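How to Request a Recount in a Town of Clorside Election

Office of the Town Clerk
Last revised 03/12/2006

This page explains how a candidate, or a group of voters, may ask for a recount of votes cast in a town election. It applies to contests for town council, school board, town clerk and constable, and to local ballot questions. It does not apply to county, state or federal contests, which are handled by the county election office under separate rules.

Please read the whole page before filing. A petition that is missing a signature or names the wrong contest will be returned, and the filing period is not extended while it is being corrected.

Who may file

A recount may be requested by any candidate whose name was printed on the ballot for the contest in question. A write-in candidate may file if the canvass report shows that the candidate's votes were tallied by name.

For a ballot question, a petition may be filed by any 8 registered voters of the town, all of whom must sign the same form. Voters who signed an earlier petition for the same question may not sign a second one.

When to file

The filing period opens when the Board of Canvass signs the final report and closes at the end of the third business day after that. Unofficial totals posted on election night do not open the filing period, and petitions received before the report is signed will be held without being processed until it is.

Petitions must be in the hands of the Clerk by the close of business. A postmark is not sufficient. Petitions sent by fax are not accepted, as the Clerk must have original signatures.

Step 1. Obtain the canvass report

Ask at the Clerk's counter for the signed canvass report for your contest. There is no charge for one copy. Check the vote totals for each precinct and note the margin between the candidates, or between the yes and no votes on a question. You will need to enter this margin on the petition exactly as it appears in the report.

Step 2. Complete the petition

Use Form R-6, Petition for Recount. Enter the title of the contest as it was printed on the ballot. "School Board, Sindalska Ward" and "School Board, At Large" are different contests, and each requires its own form.

State whether you are asking for a full recount or a recount of named precincts. If you name precincts, list each one by number. Precincts cannot be added after the filing period has closed, but they can be withdrawn at any time before counting starts.

You are not required to give a reason for your request. If you believe there was a specific error, such as a tally sheet that was added incorrectly, you may attach a short written statement. Please limit it to one page.
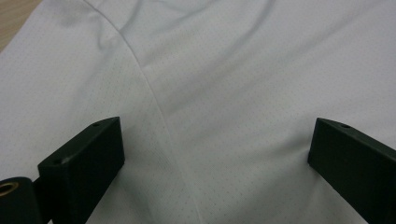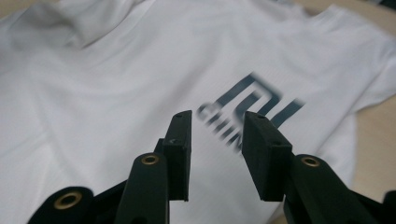 Step 3. Sign before a witness

The petition must be signed in front of a notary or a member of the Clerk's staff. Bring identification that shows your name and current address. Staff can witness signatures at the counter during regular hours, and no appointment is needed.

When several voters are filing together, they do not have to appear at the same time. The form may remain at the counter until all signatures have been collected - but the group remains responsible for meeting the deadline.

Step 4. Pay the deposit, if one is due

No deposit is required when the margin is fewer than 6 votes in a contest where 2000 or fewer ballots were cast. In every other case the petitioner must pay the deposit shown on the current fee schedule, which is posted at the counter. Payment may be made by check or money order, payable to the Town of Clorside.

The deposit is returned in full if the recount changes the outcome. If the outcome stands, the Clerk applies the deposit to the cost of the recount and returns any balance.

Step 5. Name your observers

Each candidate in the contest may name up to three observers, whether or not that candidate filed the petition. Submit the names in writing before counting begins. Observers may watch all stages of the recount and may raise an objection to the handling of any ballot. They may not touch ballots, tally sheets or counting equipment.

Observers may not wear campaign buttons, stickers or clothing bearing the name of a candidate or party. Telephones must be switched off in the counting room.

What happens next

The Clerk will notify all candidates in writing of the date, time and place of the recount. Recounts are normally held in the lower meeting room of the Tudose Building on Brosance Street and are open to the public as far as seating allows.

Ballots are counted by hand in teams of two. A ballot on which the team cannot agree is set aside and decided by the Board of Canvass at the end of the session. The Board then signs an amended report, and its totals replace those in the first report. A second recount of the same contest is not available from the town. Any further challenge must be brought in court.

Withdrawing a petition

A petitioner may withdraw by written notice at any time before counting starts. If precincts have already been prepared for counting, part of the deposit may be kept.

Contacts

Augustina Appiah, Town Clerk - petitions and filing deadlines
Victor Kirui, Deputy Clerk - deposits and fee schedule
Florin Ciobanu, Chair, Board of Canvass - conduct of the recount and observer rules

Staff can explain the procedure and the forms. They cannot give legal advice or say whether a recount is likely to change a result.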